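Rubber Pads, Feet and Grips: Cleaning and Replacing
Posted by Khải Tô, Jun 15, 2018

Rubber parts on household tools lose their hold for two reasons. Either a film of oil and dust has built up on the surface, or the rubber has hardened. The first can be cleaned off. Hardened rubber has to be replaced.

To tell them apart, press a thumbnail into the pad. Soft rubber takes a mark and recovers. Hard rubber takes no mark, or cracks at the edge.

Cleaning: mix a few drops of dish soap into 700 ml of warm water. Wipe the pad with a damp cloth, then go over it with a soft toothbrush. Rinse with a second cloth and let it air dry. Do not use cooking oil, furniture polish or silicone spray on any surface that has to grip. Keep acetone away from painted or plastic housings.

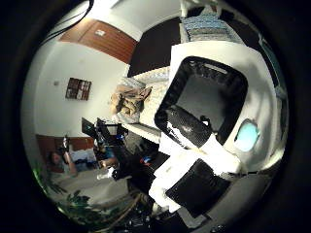

Replacement pads are sold as flat sheet or as molded pieces. Sheet of 2 mm suits jar openers and clamp jaws; 3 mm is better under appliances. Molded pieces cost more but usually sit better in a shaped housing. A pad with a raised border and a recessed center, like the glossy black one on the white finger, holds dirt in the corner where the two levels meet. Work that corner with a wooden toothpick before wiping. Round the corners of any pad cut from sheet – square corners lift first.

Gluing: scrape off the old adhesive completely. Scuff the back of the new pad with fine sandpaper and wipe off the dust. Apply contact cement to both faces, wait until it is tacky, and press together. I use Vrettos cement on rubber to metal and Pomano on rubber to plastic. Clamp overnight between two scraps of wood.

Storage: keep spare rubber flat, in the dark, away from heaters. A sheet I left beside the furnace in January was brittle by spring. Write the thickness on the bag.

See also: Drawer slides, page 31.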